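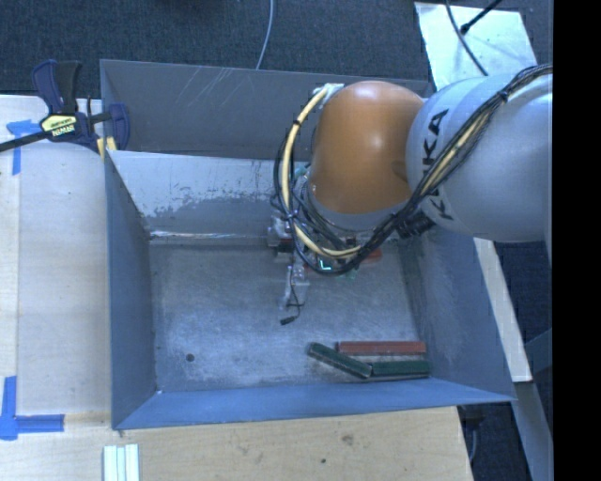

Orkham Bin Picking Set for school clubs

The set is made for student teams which already have an arm and want to practise picking parts from a metal bin. It contains 14 long blocks in two colours, a printed task book and the score sheets of the Wendside student cup. The bin, the arm and the gripper are not included.

The task book was written by Marama Merrick for her robotics club. Beginners start with few blocks — later all of them go in.

Order no. 243. For teams of two or more.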